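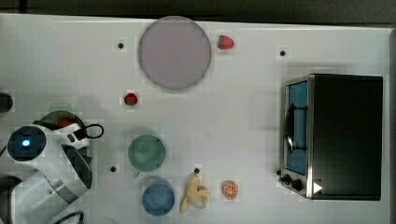 Slide 1. Play kitchen table: toaster oven, plate, two cups, fruit.

Start without hello. Ask the room who has bought a pretend-food set for their centre this year, and who can say what it was meant to do. Wait. Let it get a bit uncomfortable.

Then the catalogues. Malance says its range "builds healthy eating habits". Senano says much the same, in a nicer font. I asked both for the evidence and got a brochure from one and a second catalogue from the other. A child who puts a strawberry on a plate has put a strawberry on a plate. I'd like to see the study that gets from there to eating broccoli at tea time.

Point at the banana – partly peeled, flaps out, never going brown. Ask what a three-year-old learns about ripeness from that. (Someone will say fine motor skills. Fair enough, but pegs do that too.)

Price: the Ploturton bundle we were quoted came to $593. A trolley of op shop saucepans and real cups cost us $12. Don't labour it, they'll do the sums.

Colour. The cups are green and blue, the strawberries red, the orange slice very orange. Everything shouts. I'm not convinced brighter means more play, whatever the Bisht rep told us in March.

Click.

Slide 2. The condiment question. Tomato sauce bottle, red with a white label, a good deal bigger than the strawberry near it. Plate's bare. Ask which one they reckon gets picked up first in their own room, and whether anyone has ever bothered to write it down.

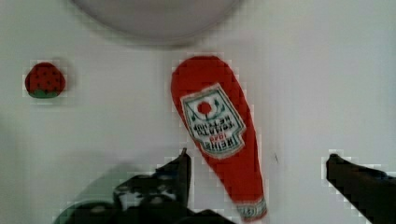
What I'd buy instead

Keep this short, five minutes at most. Fewer pieces, proper weights, things with lids. Leave time for the argument about real crockery – there's always one, and I'm on the side of breakages.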